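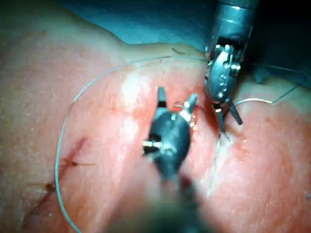
Chapter 5
The Bit Between Summer and Winter

I got off the ferry at Callholm one afternoon in November with a rucksack, a bad cold and a guidebook that devoted eleven lines to the place. The guidebook said to book ahead. I hadn't, and I'd spent most of the crossing worrying about it (the rest I spent being sick). The first guest house I tried had every room free. The owner let me pick, then came up behind me with a second heater and asked if I'd mind eating at six, as she was only cooking for the two of us.

I tell my first-year students about that evening whenever we get to this chapter, and somebody always asks what I paid. It's a good question! I paid less than half the August price for a room with a sea view, and she lost money on me. I found that out much later, when I went back to write my dissertation and she let me go through her books at the kitchen table.

So this chapter is about seasonality: the way visitors bunch up in some parts of the year and vanish in others, and what that does to a place. If you've read Chapter 4 you'll already have met the idea of carrying capacity, and you'll need it again here, so go back and have another look if it's gone fuzzy.

Key words for this chapter: peak season, shoulder season, off season, occupancy rate, fixed costs, seasonal worker.

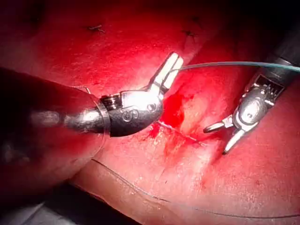

Figure 5.1 Two instruments over a sutured line.

5.1 Who decides when the season is?

The obvious answer is the weather, and the weather does matter. People want sun on a beach and snow on a ski slope, and you won't talk them out of it. Geographers call this natural seasonality. But have a think about your own family's holidays when you were at school. I'd bet they had more to do with the school calendar than with the forecast. My parents took us to a caravan in the last week of July every single year and it rained on us every single year, and we went back because that was when the factory shut. Holidays fixed by schools, religion, work and habit come under institutional seasonality, and in a lot of places it's the stronger of the two.

Piditeo is the case I'll keep coming back to. It's a small island, a short hop from Callholm, with 300 beds for visitors once you add up the hotels, the guest houses and the rooms over the two pubs. In August they're all full. In November, the year I did my counting, 74 of them were even open, and most of those had nobody in them. The sea, by the way, is warmer in early November than it is in May. May is busy. Keep that in your head for Activity 5B.
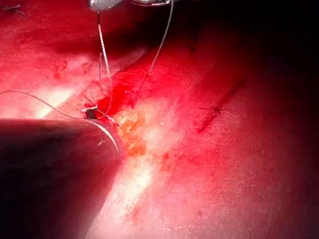
Page last updated: November

5.2 What an empty month costs

A hotel with no guests still has to pay for things. There's the rent or the loan, the insurance, the boiler, the person who answers the phone. These are fixed costs and they carry on whether you've got a full dining room or one student with a cold. Wages for cleaners and waiting staff can be cut back, and they usually are, and then you have a different sort of problem, because the people who used to earn those wages live there too.

Yhon Sánchez worked five summers on the Gimia ferries and spent the winters in Becerra, packing fruit. He told me he liked the boats far better but couldn't have got a mortgage on either job. I didn't know what to say to that at the time. I've since met lots of people with two half-year lives, and some of them love it, so please don't assume everyone in seasonal work is miserable. Ask them.

The ferry has its own trouble. In summer it makes five crossings a day and you queue for all of them. Come the first gales it drops to one, with 128 seats and sometimes a dozen passengers, plus the post.
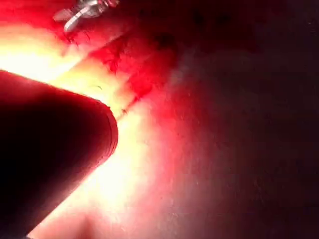
Figure 5.2 Dark rounded tip against a bright glow.

5.3 Filling the gap

Most places try to stretch the season at one end or the other, and those weeks at the ends are what we mean by the shoulder season. You can cut prices, as my landlady did. You can put on a festival. You can go after people who aren't tied to school dates, such as retired couples, walkers and birdwatchers, or anyone with a laptop and an easy-going boss.

Piditeo tried a walking week in October. The first one lost money and the second was rained off (I was there, my boots have never recovered). The third sold out, and then a fair few islanders complained that October had been their month for getting the roof mended and seeing their friends. We'll look at their side of it properly in section 5.4.

Activity 5A
Pick a seaside or mountain town you know. Find the price of the same room in August and in November and work out the difference as a percentage. Did any of the places you looked at close altogether?

Activity 5B
Write a paragraph on why Piditeo is busier in May than in early November, using both kinds of seasonality from section 5.1. Swap with a partner and argue about it.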